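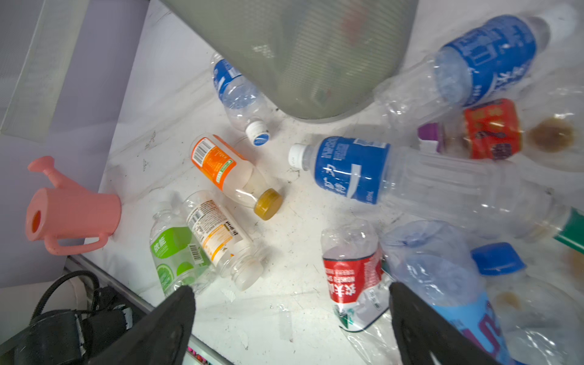 Empties on the table, plus the pink watering can

Forums > Home & Tidying > Recycling > Crush them or leave them?

New Posts Members Search Log In

Last updated: 9/10/26

Sarahí Carrillo
OK, settle something for me, please. We've got one bin for plastic bottles and it fills up ridiculously fast. Mostly water bottles, a few flavored drinks, the odd soda. My habit is to drop them in however they come off the table, some squashed, some not, caps on if they had caps on. My sister-in-law watched me do this for about a minute and told me I was doing every bit of it wrong.

So my questions are: do you crush? Do you leave the caps on? And how clean is clean? A couple of mine still have that cloudy film inside and I really don't want to be standing there with a bottle brush for something I'm throwing away.

Also the watering can on the table is a maybe. It's plastic, it's small, I haven't used it in ages. Can it go in with the bottles or not?

Ankit Negi
Crush, caps on, quick swish of water. Done. I kept a tally in July because I'm that kind of person and we put out 698 bottles from our floor. Whole ones, we got 196 to a big bag. Squashed flat I can get up to 241 in the same bag, and that's without sitting on it.

Squeeze the air out first, THEN screw the cap back on. If you put the cap on first you're just wrestling a balloon.

No on the watering can. Different plastic, usually.

Janaka Saha
I'm going to disagree with the crushing, or at least ask where you live before you start. Our pickup in Dissanayake wants them whole. Something about the sorting line reading flat ones as paper. I crushed everything for a year and then got a sticker on my bag with a sad face on it. A sad face! I'm fifty-three.

If you have one of those return machines nearby it's even stricter, the ones at our store are made by Celteck and they spit out anything dented because they can't read the barcode. So please check first.

Ankit Negi
Fair, if it's a deposit machine then sure, keep the label smooth. She said a bin though, so I figured curbside.

Sarahí Carrillo
It's curbside, no deposit here. And I had no idea about the barcodes, most of mine still have the labels on so that's something I guess.

I had a proper go at it this afternoon and crushed as I went. It does help! The orange label one and the green one went down nicely, the blue label water bottles are so thin they practically fold up if you look at them. The bin's the see-through mesh kind with a light green bag in it, and I fold the rim of the bag over the top edge so it doesn't slide down, but once it's properly full I'm always worried about 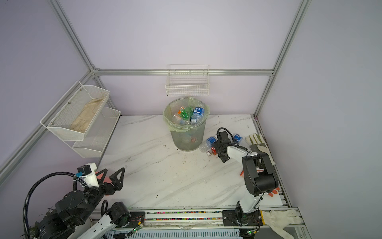
the bag tearing when I lift it out, especially with the crushed ones having those sharp little corners at the neck. I've been buying Wernurex liners, which are cheap, and you can tell. Do you all double up? Or is there a bag that fits a round bin and doesn't give up halfway down the hall?

Oh, and I've got an empty wire basket on the wall right over the bin and I can't decide what it's for. It seems silly to have it hanging there doing nothing.

Kinga Boros
Caps! Put the caps in the basket! Our school collects them separately and a basket over the bin is perfect (well, if the wires are close enough together, otherwise put a little tub in it or you'll be picking caps off the floor all day, ask me how I know).

About the tearing, don't fill it to the top. I tie mine off when it's three quarters full and tip the bin over sideways and slide the bag out instead of hauling it straight up. It's the suction that rips it, or the snagging if your bin is mesh. I like the Duritz bags but I've only ever found them in the bigger size, so there's a lot of folding over.

Gloves too, if you're not already. I have a drawer of odd ones by now, none of them match and I don't care.

Janaka Saha
Caps ON, Kinga. Loose caps are too small and fall through everything at the plant. Our leaflet says so in bold.

Kinga Boros
Yes if they're going in the bin loose. Mine aren't going in the bin, they're going to the school in a jar. We sent in 1,172 before summer break and I was very proud.

Ankit Negi
If there's a school taking them, fine. If not, on the bottle. I don't think you two are really arguing.

Janaka Saha
I'm arguing a little.

Sarahí Carrillo
Ha. OK, I'll ask our school before I commit the basket to anything. If they don't want caps I might put bag rolls in it.

Gloves are sorted, there's a pair of beige work gloves that lives on the top shelf on the left wall. They're a bit stained but they do the job. The bottom shelf is free as far as I can tell, so that could be the bag shelf, and then the basket really is for caps. I keep going back and forth on this, it's a shelf, I know.

What gets me is the little stuff. Water bottles I can do in my sleep. But then there's the small things that end up on the table with them: a small red bottle, a small jar with something brown left in it, a white pill bottle with a green label. I never know, so they sit there next to the bin and I work around them. Do any of those go in with the drink bottles?
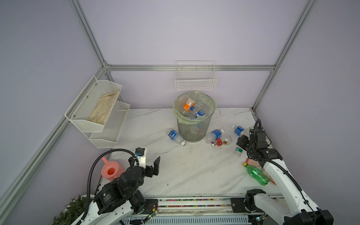
Tahsin Howlader
Pill bottle, no, at least not where I am. Too small, same problem as the caps. Our pharmacy has a box for them, so ask at yours, and peel the label off if it's got your name on it. The jar I'd wash out if it's glass and put it with glass. If it's plastic and the brown stuff doesn't budge after a soak, trash, don't feel bad.

I'm with Janaka on crushing by the way. I only press them in the middle a bit. Completely flat seems like asking for trouble.

Ankit Negi
Pressing them in the middle is crushing, Tahsin.

Tahsin Howlader
It's denting.

Kinga Boros
Sarahí, for the film inside, half an inch of warm water, cap on, three shakes, pour it into the next bottle and do the same again. One splash of water gets you through a whole row of them. The yellow cap soda bottle can go in that row too, soda gets so sticky if you leave it.

And keep the watering can! Pink ones are hard to find. Give it to a kid.

Sarahí Carrillo
The water-passing thing is genius, doing that tonight. Watering can stays, I'll find it a plant. I called the number on the pickup leaflet about crushing and I'm on hold, so I'll post what they say when I get through.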